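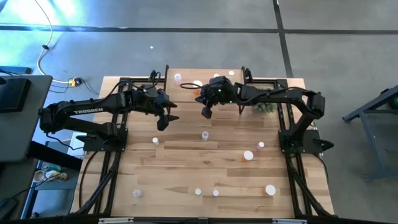
Reducing Food Waste in the Woststead Student Cafeteria
Project report, 25 March 2026
Kauko Räsänen and Orvokki Lahtinen

1. Background

The cafeteria at Woststead serves lunch to students and staff from three buildings. Leftover food from plates goes into one bin by the tray return, and food that was never served goes into another bin in the kitchen. Before this project the two were emptied together, so the kitchen knew the total weight but had no idea which part came from where.

Our supervisor, Dr. Kashyap, suggested we look only at plate waste. We agreed, mostly because kitchen waste depends on ordering and we had no access to the orders.

2. Method

We weighed the plate bin at the end of lunch on 30 serving days, starting in September. The scale was borrowed from the chemistry storeroom and reads to the nearest 10 grams. Napkins were picked out by hand before weighing. Liquids were poured off, which took longer than we had planned for.

For the first half of the period nothing in the cafeteria was changed. For the second half, the kitchen agreed to two changes: a smaller serving spoon for rice and potatoes, and a sign at the counter saying that seconds were free. Seconds had always been free, but many students did not know this.

We also handed out a short paper survey and got 233 usable answers. Another 70 were left out, either blank on the main question or filled in twice by the same group of friends.

3. Results

Plate waste went down after the changes. The drop was clearest on days with rice. On soup days there was hardly any difference, and on pasta days the waste went up a little. We think the pasta result comes from a new sauce that was introduced in the same week, but we cannot show this from our data.

In the survey, the most common reason for leaving food was "too much on the plate." The second was "didn't like it." Few people said they ran out of time, although this was the reason the staff expected to hear.

The kitchen manager told us that a normal lunch is 400 portions. We did not have exact daily figures, so we could not work out waste per person. This is the main weakness of the report.

4. Problems along the way

One day's weight was lost when the bin was emptied early. We added an extra day at the end to make up for it. The scale also had to be reset twice, and we checked it afterward with a bag of flour – it was fine.

5. Suggestions

Keep the smaller spoon. Move the sign about seconds closer to the trays, where people are still deciding what to take. Plidoreck and Flusberg, the two other campuses, use the same menu, and it would be useful to repeat the weighing there with daily portion counts included.

The weighing sheets and the survey form are in the appendix.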